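Plutside Home Handling Set: collection rules

Read this before you record anything. Version 3, kept by Gizella Major and Hazem Amrani. Versions 1 and 2 were much shorter, and we paid for it.

What is in the set

2825 episodes of household cloth work done with paired hand-held grippers, recorded in 84 homes. Each episode has video from both grippers, finger width over time and one line of plain text saying what was done. Licence terms are in LICENCE.txt, which Clifford Paquette would like somebody to open one day.

House rules

Ask before you move anything. The home belongs to the people in it, and so does the mess. Tidying up first is a breach of protocol, however kindly meant.

No faces, post, medicine labels or school names. If one gets in, write the episode number in redactions.csv the same evening. "I'll remember" is how we lost 216 episodes in November.

Gripper rules

Fingers close on cloth, never on skin, pets or cables. Check the pivot screws before each home. Stop if the two grippers knock together, log it, and start a new episode - do not splice.

Don't pull against a snag. Let go, regrip nearer the fold, carry on. Musa Aliyu has a jar of bent linkage arms for anyone who doubts this.

Bedrooms and hampers

Put the hamper where the household would put it, on the bed if need be. Leave curtains and blinds as found.

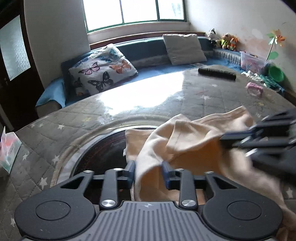

Glare is allowed. Fast hands are allowed too, up to the point where a labeller can't tell which gripper has the cloth; past that, mark the episode "unclear" and keep it. Deleting it is Csaba Pálfi's decision, and he enjoys making it.

Known gaps

Very few dark rooms. No wet laundry. Fitted sheets are in the folder called later.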